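Dudia White-Top Work Table

Shop > Tables > Work and packing tables > Dudia

$300 with the standard legs
In stock, ships from Wilon in 7 business days
Last price check: 23/08/2021

I run a pretty small shop and I only list tables I've put my own elbows on, and the Dudia is the one I've spent the most time leaning on by far. It's a big, plain, glossy white table. People buy it for meetings and then end up sorting and bagging and sticking labels on it, so I finally moved it out of the office section and into this one.

What I like about it

White is the whole point for me. I pack a lot of little parts in clear bags (screws, caps, those tiny rubber feet that roll off everything) and on my old brown table I lost one every single day. On a white top a dark screw just sits there waiting for you. White parts are a different story, and if most of what you handle is white then please look at the gray Nzioka top further down the list, you'll be happier!

The surface is smooth enough that you can slide a full tray across with one hand. Tape peels off it without leaving much behind, and if you do get a gummy patch, a damp cloth and a drop of dish soap takes care of it. I wipe mine down at lunch and again before I go home.

There's plenty of room too. You can have two people across from each other, each with their own pile, and still have a shared patch in the middle for finished bags. I keep my label roll in that middle bit and it works great until somebody moves it.

What I don't love

Okay, the gloss. It bounces light. If you've got a bright ceiling light straight overhead you'll get a shiny streak across the top, and clear plastic on top of that shine can be a pain to see. A flat clear bag pretty much vanishes. What I do is scoot the table half a step over so the light lands on the far side, or I put a sheet of colored paper under the spot where I do the bagging. Dark blue works best. I tried red and got a headache.

Also, clear bags slide on it. A light bag with nothing in it will skate away if you open a door nearby. Some folks love that for moving stacks around, but for opening a single bag I'd rather have a bit of grip, so I sell a little Peta mat that goes with this table (more about that below).

And there's a join. The top has a thin line in it and you'll feel it with a fingernail. Dust gets in there. An old toothbrush gets it back out.

Bits and pieces that go with it

Peta bagging mat. Soft, dark blue, rolls up. Put it near you, with the edge lined up to the table edge, and your bags stay put while you get the opening apart. You can cut it down with scissors.

Clear flat bags, pack of 100. The plain kind, open at one end. They crease up the minute you handle them, same as any thin bag, but they flatten out fine with the side of your hand.

Clear flat bags, pack of 200. Same bag, bigger box. The box has a slot in the front, and I do like a slot.

Taller legs. Swap these in if you stand to pack. I'm on the tall side and the standard legs had me hunched like a shrimp by mid-afternoon.

Putting it together

You want two people for this, mostly for the flip at the end. Lay the packing foam on the floor and set the top on it face down. Start all the leg bolts by hand, then go around and tighten. Don't crank the first leg all the way before the others are on (I did, and spent a very silly half hour backing it out again). Once it's upright, check for a wobble and turn the feet until it stops.

The hex key is in the bag taped to the underside. Everybody thinks it's missing. Look under the foam too, the tape sometimes lets go in shipping.

Looking after it

Soap and water, soft cloth. Skip the scrubby side of the sponge, it dulls the shine and then you've got one dull patch that you'll look at forever. Hot mugs need a coaster. Marker comes off if you get to it the same day, and after that you're going to be rubbing for a while.

Don't cut on it, please. I know it's tempting when you've got a roll of plastic out and a blade right there. Get a cutting board or do it on the floor.

How much will it take?

I've had some 200 pounds of boxed hardware spread out on mine with no trouble. Spread out is the key part there. I wouldn't stack it all on one corner and I wouldn't sit on it, although I've seen it done.

Shipping and returns

The top and the legs come in separate boxes and they don't always turn up together, so give it a day before you write to me. If the top arrives with a chip, keep the box, send me a photo of the chip and the label, and I'll get another one moving. Returns are fine as long as it hasn't been put together. Shipping over to the islands costs extra and I have to look it up each time, so just ask.

Around December the wait gets longer. Order early if you need it for the holiday rush.

A few looks at the top 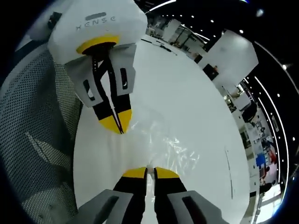 Crinkly see-through plastic on the white surface.

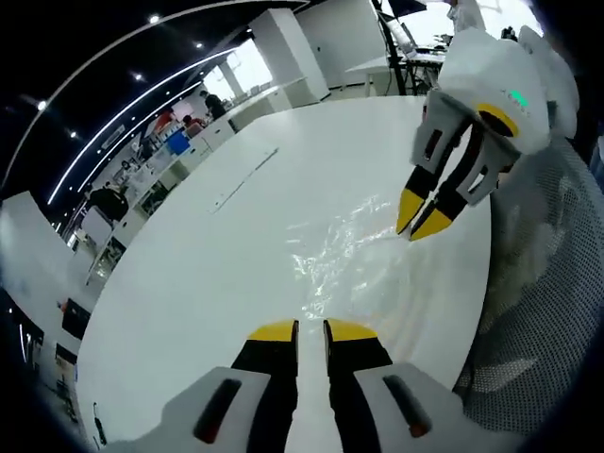 The shine I was grumbling about. 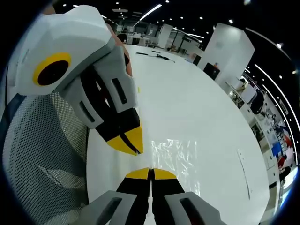
One buyer wrote in to say that the slippery top bothered them for the first week and then they got used to it, and that they now hold the closed end of the bag down with a ruler and don't bother with a mat at all. They also asked whether the taller legs can be added later without taking the whole table apart, and said the line in the top was easier to keep clean than they'd expected from my write-up.

Yes on the legs! You do have to flip the table again, but you only need to undo the leg bolts. And the ruler idea is a good one, I've been using a steel one since I read that message. Mine has cork on the back so it doesn't scratch.

Questions about the Dudia can go through the contact form. Tell me how much floor space you've got and whether you sit or stand, and I'll tell you which legs I'd pick.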